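Category: Workplace Safety / Electrical

PORTABLE EQUIPMENT AND BENCH AREA INSPECTION
Site: Kevgate, Unit 5
Inspector: Valentyna Lytvynenko
Period: September

1. Extension cords and power strips
[x] Jackets free of cuts and tape repairs
[ ] No strip plugged into another strip
Comment: Two strips chained under the north bench. Separate before the next shift.

2. Labels and test tags
[x] Tag present on each tool
[ ] Tag within date
Comment: Heat gun tag expired. Taken out of service and logged under item 64.

3. Panel access
[x] Clear space in front of panel
[x] Breaker directory legible
Comment: Directory retyped after the Druvalum circuit was moved. Old copy still taped inside the door; remove.

4. Floor and aisles
[ ] Aisle width 1,000 mm or more
Comment: Pallet at the Skoryk rack narrows the aisle. Relocate to receiving.

5. Extinguishers
[x] Pin and seal intact
[x] Gauge in range
[ ] Monthly initials complete
Comment: August initials missing on the unit by the rear exit.

6. Low-voltage wiring on bench equipment

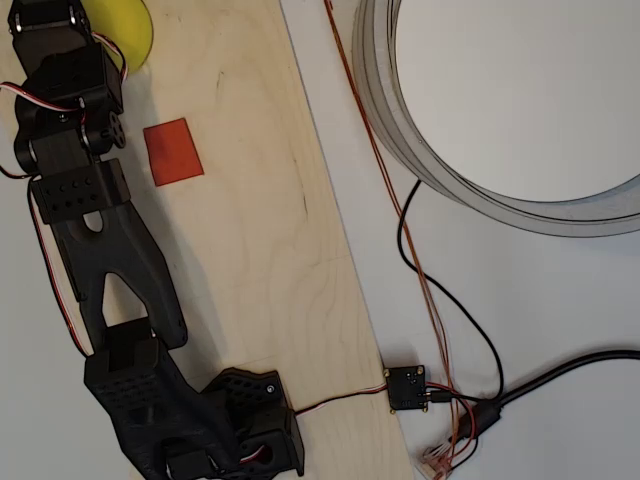
Page 2 of 3

[x] Conductors identified by color (red and white at the base)
[x] Screws tight, checked by hand
[ ] Strain relief fitted where leads leave a housing
Comment: Fit clips. Recheck at the next inspection.

7. Sign-off
Open items: see unchecked boxes. Return corrections to V. Lytvynenko by 3:30 p.m. on the due date shown on the cover sheet.

© Gralcombe Facilities Safety | Contact | Back to top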